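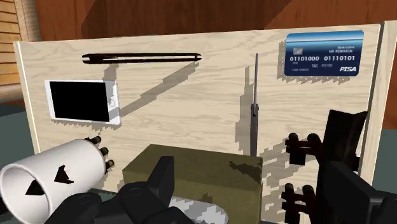

Our gripper keeps closing after a stop command, and I would like to find out why before the same controller goes anywhere near the real hand. We run a multi-fingered gripper in the Sondley simulator with the Drastell hand controller, and a separate driver from Simard looks after the arm. The job is simple pick and place with household things. When I send a stop in the middle of a grasp the arm halts at once, but the fingers carry on to the end of the last command and push whatever is in the way. The white mug with the black triangles is on its side at the lower left here, with the phone higher up the wood, and the mug is the item that gives most trouble. It has a rounded side, so a late squeeze can send it off in any direction.

In the last batch I did 54 grasps with a stop sent partway through each. The fingers kept moving in 16 of them. There was no error in the log for any of the 16, and the status line said "stopped" every time.

What I have done so far:

1. Restarted both drivers and loaded the default settings. No change.

2. Repeated the test with the mug placed among other things on a chest of drawers, beside a tissue box. I wanted to see if something being in the way made a difference. The long finger reaches well out over the top, near the tablet, and its pad ends up beside the mug or under it, so late movement there matters a great deal. The fault appeared at this spot too.

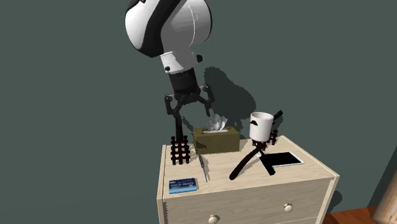
3. Lowered the closing speed to 70 per cent. The fingers travel more gently after the stop but they still travel.

4. Swapped the mug for a plain box. It happened less often, but I didn't do enough runs to be sure.

Has anyone had this with the Drastell controller? I can't tell if it is a fault in the simulator or a real one that would follow us on to the hardware. Our lab at Wonbridge has the real hand booked for February and I have to sign the safety form for it.

Isabelle Charbonneau
October 6, 2024

drawbar

Sounds like lag. Try a faster computer or turn the shadows down. Mine was much better after I did that.

Gaétan Kennedy

I would treat it as real until you can show that it isn't. A slow computer could delay everything, but you say the arm halts at once, and both halves are running on the same machine.

We had the same behaviour on an older version of the Drastell controller. The stop message goes to the arm driver, and the arm driver is supposed to pass it on to the hand. The hand controller keeps a short list of finger positions that it has already accepted. On our setup the stop blocked new positions but didn't clear the ones already in the list, so the fingers worked through what was left. Ours held up to 8 positions. If your stop arrives when the list is nearly empty you see nothing wrong, and that could be why you only get it in some of the runs.

It would fit your slower test as well. Lowering the speed doesn't empty the list, it only makes the fingers take longer over it.

To check:

1. Turn on the full log for the hand, separate from the arm log. The "stopped" line you are reading probably comes from the arm.

2. Send the stop and look for any finger positions carried out after that time.

3. Set the length of the list to one and run your batch again. If the fault goes away, you have found it.

4. Send a stop directly to the hand as well as to the arm, and make the hand one clear the list. Check the manual for your version, as the setting has moved between menus.

Then test what happens after a stop. Clearing the list is fine, but if the hand also goes slack it will let go of what it is holding. With a mug that is already off the surface you have to decide which you want, hold still or let go. We chose hold still for objects, with a separate control to open the fingers in case a person is caught.

On the safety form: a software stop of this kind should not be the thing you rely on for people. The real hand needs an emergency stop with its own wiring that does not pass through either driver. I would write that on the form whatever your tests show, and keep hands out of reach of the fingers until it has been tried.

Isabelle Charbonneau

Thanks, Gaétan. I turned on the hand log and there are positions being carried out after the stop, in every run where I had noted movement and in a few where I hadn't noticed any. With the list set to one I can't make it happen, although the fingers move in small jerks now - I can live with that for the time being.

I haven't tried the direct stop to the hand yet. The emergency stop is going on the form, and I have asked for the wiring diagram.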